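Prurkesance Planner: Frequently Asked Questions 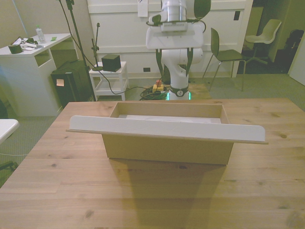

The arm behind the table, with an open cardboard box and a long white board across its front rim.

What does Prurkesance do?
It plans arm motions around objects on a table. You give it a start pose, a goal pose and a collision scene, and it returns a timed path or an error code.

Do I need a model of every object?
No. Boxes and flat boards can be entered as plain blocks with a length, width and height. An open box should be entered as five thin walls. If you enter it as one solid block, the planner will refuse any goal inside it.

Why does planning fail with error 561?
The goal pose is in collision. Most often the padding is too large. The default is 30 mm on every side, and in a small box that leaves no room for the wrist. Try 20 mm first.

And error 391?
The planner ran out of time. Raise the limit in the settings file, or add a waypoint above the box. A part that sticks out past the box on both sides, like a board laid over the rim, has to be its own object in the scene. Do not stretch the box to cover it.

Does it handle cables?
Not yet. Cables on the arm are not part of the collision check. Limit the wrist joint by hand if yours are short.

Can I use my own perception code?
Yes. Anything that publishes poses in the base frame will work. We use Detavgate for this, but the planner does not depend on it.

Does the planner replace the emergency stop?
No. It has no safety rating. Keep the stop button within reach whenever the arm is powered.

Which version should I install?
The March release. The older Abubakar branch still builds but gets no fixes.

Who do I write to about bugs?
Peninah Lukumay for the planner, Chibuzor Ekwueme for the drivers. Attach the log and the scene file - we can't do much with a log alone.

Last updated May 16, 2023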